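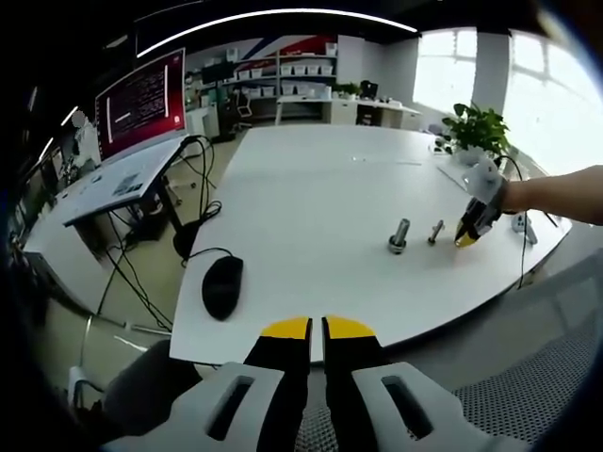
About Ollar

Ollar teaches robots by showing them. We started with one rented room, a second-hand arm and a long list of jobs that small factories kept telling us were too fiddly to automate, and most of that list is still what we work on today: picking up a bolt and standing it where it belongs, turning a part over, handing something from the left side to the right.

Our founder, Eldana Jemal, spent the first part of her working life writing robot programs the slow way, point by point, with a teach pendant hanging around her neck. She'll happily tell you about the bracket job that took her most of a March to program and then had to be redone when the customer changed the bracket (ask her at lunch, and bring a coffee, it's a long one). What stayed with her was that the woman on the line could do the same job beautifully and had been trying to show her how all along.

So that's how we do it now. Most of our teaching is done with hand-held grippers, the kind with black fingers and yellow tips that you'll find on just about every table here. A person holds one in each hand, or two people work across the table from each other, and they simply do the task, over and over, with the small variations that come naturally when people do things. A camera on the gripper sees what the fingers see. When we have enough good demonstrations we train on them and try the result on a real arm, and then we go back to the table and show it the parts it got wrong. For jobs where the reach or the weight of the arm matters, we also teach by remote control, with the operator at a desk and the robot in the next bay.

A new task usually begins with 600 demonstrations. That sounds like a lot until you've spent a morning at it with good company and the radio on! We rotate people every 46 minutes, a number we settled on after much friendly arguing, and everyone takes a turn, Eldana included. It keeps our engineers honest about what they're asking for, and it has made some of us surprisingly good with small hardware.

There are 19 of us. Some studied robotics and some came from watch repair, physical therapy, sewing and school kitchens, and we're very glad of the mix, as good hands are harder to find than you might think. If you join us as a demonstrator you'll be paid for your training weeks, you'll have your own login to look back over your recordings, and you'll sit in when we test what you taught.

Our longest-running project is Musell, a small-parts handling system we're building with our neighbors at Zellholm. We also run a student placement with the Tesfamariam workshop, which takes 5 students at a time, and applications for the next group open in September 2023.

Visitors are welcome if you write ahead. Bring a part that's been giving you trouble, in a box or a pocket, and we'll clear a bit of table and have a go at it together.

Contact us | Work with us | Placements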